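Plateau tournant Skivance pour table ronde

Référence catalogue : SKV-R, gamme Arts de la table
Fabricant : Teltness
Disponibilité : sur commande

Présentation

Le Skivance est un plateau tournant destiné aux tables rondes de salle à manger. Il se pose au centre de la table, sans perçage ni collage, et permet de faire circuler les plats entre les convives. Le disque supérieur est en verre trempé à chants polis. Le socle, en aluminium anodisé, contient une couronne à billes en acier inoxydable. L'ensemble est livré assemblé, à l'exception des patins d'appui.

Le modèle convient aux tables en bois massif, en bois plaqué, en pierre et en verre. Sur un support en verre, l'emploi des patins en silicone fournis est obligatoire. Les patins en feutre de la version précédente ne doivent pas être réutilisés : leur adhérence est insuffisante sur une surface lisse et le socle peut se déplacer lors d'une rotation rapide.

Caractéristiques techniques

Matériau du disque : verre trempé transparent
Épaisseur du disque : 8 mm
Socle : aluminium anodisé, finition brossée
Roulement : couronne à billes, acier inoxydable
Nombre de billes : 100
Patins : silicone translucide, 16 pièces (14 à poser, 2 de rechange)
Rotation : libre, dans les deux sens, sans butée
Entretien du roulement : sans graissage

Choix du diamètre

Le diamètre du disque se détermine à partir de celui de la table. Il faut conserver sur tout le pourtour une couronne libre suffisante pour l'assiette, les couverts et le verre de chaque convive. Mesurer la table d'un bord à l'autre en passant par le centre, puis retrancher deux fois la profondeur d'un couvert dressé. La valeur obtenue est le diamètre maximal admissible. En cas d'hésitation entre deux tailles, retenir la plus petite.

Pour les tables à rallonge centrale, le calcul se fait en position fermée. Le plateau n'est pas adapté aux tables ovales dont les deux axes diffèrent fortement, la couronne libre devenant trop étroite dans la largeur.

Pose

Nettoyer la surface à l'alcool ménager et laisser sécher. Retourner le socle sur un linge, puis insérer les patins dans les logements prévus, en appuyant jusqu'au fond. Reposer le socle au centre de la table. Sur un plateau à décor gravé, le médaillon central sert de repère, à condition qu'il soit bien concentrique au bord ; contrôler la distance au mètre ruban en quatre points. Les patins doivent porter à plat. Si la gravure se trouve sur la face supérieure et présente un relief sensible au doigt, décaler le socle de façon à éviter les lignes les plus profondes.

Déposer ensuite le disque sur les quatre plots de centrage. Faire un tour complet à vide. Le mouvement doit être régulier et silencieux. Un point dur indique en général un patin mal enfoncé.

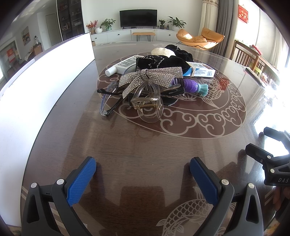 Peut-on laisser le plateau tournant en place en permanence sur une table en verre ?

Rien ne s'y oppose, si le dessus de la table est en verre trempé et si la charge admise par son fabricant n'est pas dépassée. Il est conseillé de soulever le socle une fois par mois pour nettoyer les patins et la zone d'appui, où la poussière finit par laisser une trace circulaire.

Charge et utilisation

La charge doit être répartie. Les plats lourds se placent vers le centre, les saucières et les condiments vers le bord. Ne pas s'appuyer sur le disque, ne pas l'employer comme dessous-de-plat pour un récipient sortant du four. Un choc thermique peut provoquer la rupture du verre trempé, y compris avec un certain retard.

Entretien

Nettoyer le disque avec un chiffon microfibre et un produit à vitres. Proscrire les poudres abrasives et les éponges à face grattante. Le socle s'essuie avec un chiffon humide et ne doit pas être immergé. Le disque ne passe pas au lave-vaisselle.

Versions et accessoires

Disque fumé Ulberg : mêmes cotes, verre teinté dans la masse.
Disque Sarıgül : bord extérieur sablé, dessin de Marisol Huaranga.
Jeu de patins de rechange : silicone translucide.
Housse de rangement : coton, fermeture à cordon.

Les disques sont interchangeables sur un même diamètre de socle. Les socles fabriqués avant décembre utilisent des plots de centrage plus courts et nécessitent le kit d'adaptation, à demander lors de la commande.

Fiche mise à jour en janvier 2026. Cotes données sous réserve des tolérances de fabrication.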